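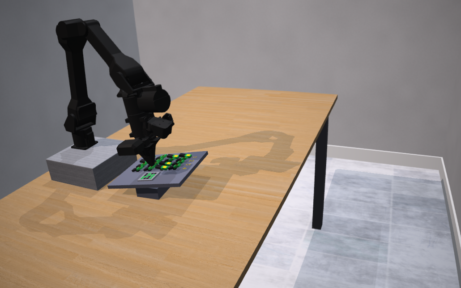
Simulation der Zelle: Arm auf dem Sockel, Platte mit den Teilen schräg davor

Budget für Arm und Greifer, was habe ich vergessen?

Yuzuki Ishida
Montag, 13. März 2023

Wir planen einen kleinen Arbeitsplatz, an dem ein Arm kleine Bauteile auf einer schräg gestellten Platte greifen soll. Bisher gibt es alles nur in der Simulation. Im Topf sind 3.000 Euro für das Zubehör, der Arm selbst läuft über einen anderen Posten. Das Angebot von Tralo für Greifer, Sockel und Kabelsatz liegt bei 2.822 Euro. Reicht der Rest, oder kommt noch etwas dazu? Einen Tisch haben wir schon. Bestellt werden muss vor November.

Teodoro Galindo

Ist im Angebot die Fracht drin? Bei uns standen am Ende 279 Euro für Versand und Palette auf der Rechnung, damit wärst du schon drüber. Außerdem fehlen mir Ersatzfinger für den Greifer. Schmale Spitzen verbiegen beim Einrichten schnell, nimm gleich zwei Paar. Den Sockel würde ich aus dem Angebot streichen und beim Metallbauer anfragen, das Lochbild steht im Datenblatt vom Arm. Und den Tisch vorher prüfen: Wenn der bei schnellen Bewegungen schwingt, triffst du kleine Teile nicht mehr sauber. In der Simulation merkst du davon nichts, solange der Tisch dort starr ist.

Pasaribu

Not-Halt nicht vergessen. Kostet extra.

Balasar

Wir haben bei Wuteo gekauft, Lieferzeit war 5 Wochen. Zu den Preisen kann ich nichts sagen, das lief über den Einkauf. Die Halterung für die Platte haben wir selbst gebaut.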